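Long-handled pot

From the household pages. Last changed 16 February 2025.
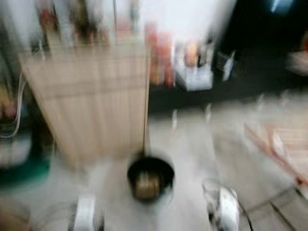 A long-handled pot is a vessel for cooking, scooping or carrying which has a handle much longer than the width of its body. The name covers a wide family of objects, and in daily speech it is often mixed with saucepan, dipper and ladle. The handle keeps the hand of the user away from the heat, and in some kinds it also lets the user reach the floor or a low fire without bending the back.

Form

The body is usually round, with straight or slightly rounded sides and a flat bottom. Black and other dark colours are common, especially in cast iron and in enamelled steel, but bright metal is also found. The rim may be plain or may have one or two small lips for pouring.

The handle is joined in one of two ways. In the side handle, which is the more usual one in kitchens, it goes out level from the wall of the pot. In the upright handle it rises from the rim, so that the pot can stand on the ground while the handle stands beside the user. Upright handles are met more on pots for the garden, the stable and the hearth than on pots for the stove. A handle that is too heavy will tip the pot when it is empty, and makers answer this with a thicker base or a thinner rod.

History

Pots with long handles were needed as long as people cooked on open fires. When the closed stove came into ordinary homes, the handles became shorter, and the long ones moved to camping, farm work and the washing of clothes.

The workshop of Grallier made upright-handled pots in a small number of sizes, and its catalogue listed them under "yard goods" and not under kitchen ware. The later firm Brunet copied the same form with a handle that could be unscrewed for storage. Murray Pearce, who wrote a short guide to the Grallier catalogues, counts 100 models with a handle of any kind, but he notes that many of them differ only in the finish. Welington Quintana has questioned this number, as the catalogue changed its numbering in the middle of the series. The question is still open.

Use

In the home the long-handled pot is used for boiling, for melting fat or wax, for bringing water to plants and for carrying feed. A pot that has served for wax, glue or garden work should not go back to food. Some households mark such a pot with a ring of paint on the handle.

Dry goods can also be kept in it for a short time, but an uncovered pot gathers dust, and in a humid room the contents take on moisture.

Storage

Because of the handle, these pots do not fit well in a cupboard. They are commonly hung from a hook, or they stand on the floor against a wall or a wooden panel, near the shelf where bottles and other containers are kept. A Clammont rail, which is a flat bar with sliding hooks, takes pots with a handle of up to 100 centimetres. For shorter ones the 50 centimetre rail is enough.

Care

Cast iron should be dried at once after washing and rubbed with a little oil. Enamel should not be scraped with metal. The joint of the handle is the weak place of the whole object, and a loose rivet should be closed before the pot is filled again. On screwed handles the thread collects grease and must be cleaned with a small brush.

See also

Dipper
Ladle
Saucepan
Zellport bucket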